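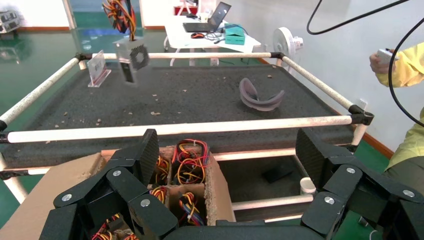 Cardboard dividers are one of those everyday things most people throw out with the bottles they came around, and our group at Durkside spent a good part of the spring term finding out what happens to them when they are kept and put back to work. We started with the simplest use there is, which is holding small, tangly things apart from each other in an open box. Bundles of wire make a good case, and the red, yellow, orange and black ones in the divided box in the photo show why: they are springy, they are packed in tight, and they push on the walls between the compartments in a way that a row of glass jars never would. A few more colored wires are poking out nearby, as wires will. We wanted to know how well thin card walls stand up to that sort of sideways push, and whether a person with a kitchen knife and a ruler could make them do better.

Where our boxes came from

All of our cardboard was used once before we got it. Most of it came from Sarkar, the produce store on the Ellorel road, where they were kind enough to let us come by in the mornings before the recycling truck. The rest came from the shipping room on campus. We had hoped to test only one type of box, but you take what you are given at a loading door, and we went home with a wonderful mixture (one of them smelled of onions right up to the end of the project, and we all became a little fond of it). In the end we sorted everything by thickness and kept only single-wall corrugated board, setting the flimsy cereal-type card aside for practice cuts.

How the dividers were made

The usual divider is a set of strips with slots cut halfway through, so that the strips running one way slide down over the strips running the other way. We tried 3 versions. The first had the slots cut exactly as wide as the board is thick. The second had slots a little narrower, so that the strips had to be pressed together by hand. The third was the same as the second, but with a short tab folded over at the end of every strip and glued to the wall of the box with ordinary white glue.

We also paid attention to the direction of the flutes, those little waves inside the board. Running them up and down gives a wall that is hard to crush from above, and running them sideways gives a wall that resists bending along its length. For the main test all the flutes ran up and down, as they did in nearly all of the store-bought dividers we had taken apart.

The push test

Each compartment wall was pushed from one side with a flat wooden block tied to a luggage scale, and we wrote down the reading at which the top edge leaned over far enough to touch a pencil line. It is a homely sort of test and we would not claim too much for it, but it gave steady results once we had agreed that the same person should always do the pulling. The loose-slot dividers gave way at an average reading of 377 grams. The tight-slot ones did clearly better, and the glued ones did so well that in most cases the box wall bowed before the divider did, which meant we had to stop and brace the box between two stacks of textbooks.

The long test

For the second part we left filled boxes out in the places people really use them and came back to see how they were getting on. They stayed out for 11 weeks. Two went to the sewing room at the Urkville library, where they held thread, zippers and elastic, and the others were split between the campus print shop and one very patient roommate's closet. We asked people to use them normally and not to be careful on our account.

The sewing room boxes were opened far more than any of the others, and the wear was nearly all at the top corners of the slots, where fingers catch on the way out. A strip of paper tape folded over the top edge fixed this nicely. The print shop boxes suffered from damp in June, and one of them sagged so much that the strips lifted out of their slots altogether. The closet boxes looked the same as on the day we made them, apart from the dust.

Cost and materials

Our spending came to the price of one bottle of glue, two rolls of paper tape and a new blade for the knife. All told we cut 2,916 square inches of board into strips, which sounds like a great deal until you see how small a pile it makes. The offcuts went back to Sarkar in the same crates we had borrowed.

What we would change

We would measure humidity from the first day, and we would cut more spare strips than we think we need. We would also like to try wider compartments with the glued tabs, as the people in the sewing room asked for a place to lay their scissors flat, and none of our boxes had one.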